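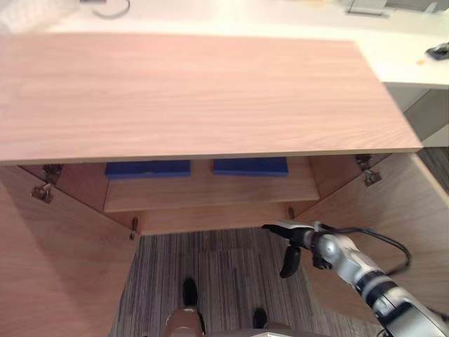 Set aside an afternoon hour for this job. A small two-door cabinet with one shelf doesn't hold much, but it collects things fast, and most of the work is in emptying it and getting the doors right before anything goes back.

Open both doors as far as they will go and leave them that way until you finish. If the cabinet stands on carpet, check that the bottom edges of the doors clear the pile through the whole swing. A door that drags will pull on its screws every time you use it.

Take everything out. Put it on a table, sorted into what is folded, what is flat and what is neither. Lift the shelf and slide it out at an angle. Wipe it on both faces with a damp cloth, then with a dry one. Do the side walls next and the back last.

Checking the hinges

Concealed cup hinges have one part set into the door and a mounting plate screwed to the cabinet wall. Use a hand screwdriver on them. A drill will strip the holes in soft board.

Start with the plate screws and turn each one until it stops. Then close the doors and look at the gap down the middle. If it is wider at the top than at the bottom, the side adjustment screw on the upper hinge needs a quarter turn. Close the doors and look again before you turn it any more. On the Hilville cabinets in our workroom it took three tries to get the gap even, and one door still sits a hair low.
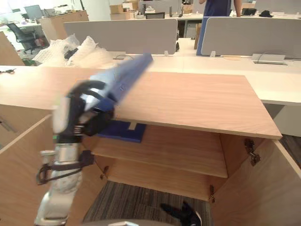
Lavanya Raju
Home Storage Writer, Gramemix

Putting the shelf back

Shelf pins should push in by hand and stay put. If one turns loosely in its hole, move all of them up or down to the next set of holes so the shelf stays level. Before you choose a height, fold the tallest thing you plan to keep there and measure it. Leave a couple of inches over it so your hand fits between the stack and the top board.

Set the shelf down and press on each corner. If it rocks, one pin is not all the way in.

Folding for the shelf

Fold cloths to the depth of the shelf first and worry about the width later. A piece that hangs over the front will catch in the doors. Lay each one with the folded edge facing out - it makes them easier to pick up one at a time.

Keep the stacks low. Two short stacks side by side with a gap between them are easier to use than one tall one. Blue cloths can go with blue cloths if you like, though I sort mine by size and it works just as well.
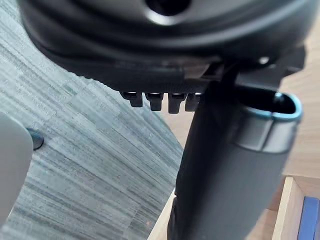 By Lavanya Raju | July

Using the space below

The space under the shelf is best for one or two bulky items that can stand up by themselves. Small things get lost down there. If your cabinet has no bottom panel, anything you put in will rest right on the floor, so use a tray and pull it out when you vacuum.

Close the left door, then the right. Open them again and see if anything has moved. Check the plate screws again after a month or so, and tighten any that have worked loose.

Related
How to patch a stripped screw hole
Choosing shelf pins: 8 sizes compared
Cleaning striped carpet under furniture
14 ways to fold a square cloth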